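Students teach a robot arm to put computer parts where they belong

Our robotics club has spent most of the year trying to get a robot arm to do a job I can do in my sleep, and I'm delighted to say we're ready to show people how it's going! I'm Roya Kiani, I run the club at Nava College, and this September we're opening the workshop doors so families, local firms and anyone curious can come and watch.

The project is called Stadus. The idea came from Máté Szénási, one of our second-years, who had a holiday job taking old office computers to bits and came back convinced a machine ought to be able to help with the fiddly end of it. So the students set themselves a task: pick up a computer part, carry it over and settle it in its own holder without bending, scraping or dropping anything. It sounds easy – I thought so too, and I've had to take that back several times.

There are 4 teams, and each one looks after its own stretch of the work. Colleen Bouchard's team writes the code for the gripper. Leszek Czarnecka's lot drew up the holders and got through a frightening amount of grey filament along the way (the first batch came out a hair too tight, and we still find them being used as pen pots). Between them the students have logged 3,974 attempts, good and bad, and they go through the bad ones over tea and biscuits after every session.

We did all this on £1,785, which covered parts, cables and the replacements for parts we broke. Evex, a repair firm just up the road, gave us a box of retired processors and memory to practise with, and Cendix lent us a set of hand tools that I have promised to return. 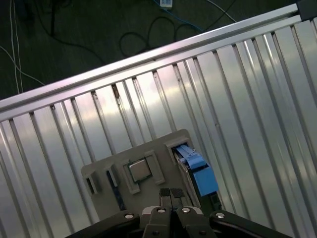
Processors have been the hardest by a long way. They're flat, they're slippery and there's very little edge to get hold of, so Colleen's team has rewritten that part of the code more often than any other. "We kept making it go slower and it kept missing," she told me. "Then Máté said to look at the angle, and he was right, which was annoying."

My colleague Mojtaba Jalali, who teaches electronics, will be running short sessions at the open evening for younger visitors who'd like a go at the controls. Doors open at 6.30 pm, it's free, and we have room for 102 people, so please book through the college office. Press are welcome from 5.30 pm and the students would love to be asked questions – bring hard ones!

Recent news
Nava College robotics club looking for new members
Evex opens its repair bench to work experience students
Electronics taster sessions with Mojtaba Jalali
Stadus project: how we made our first holders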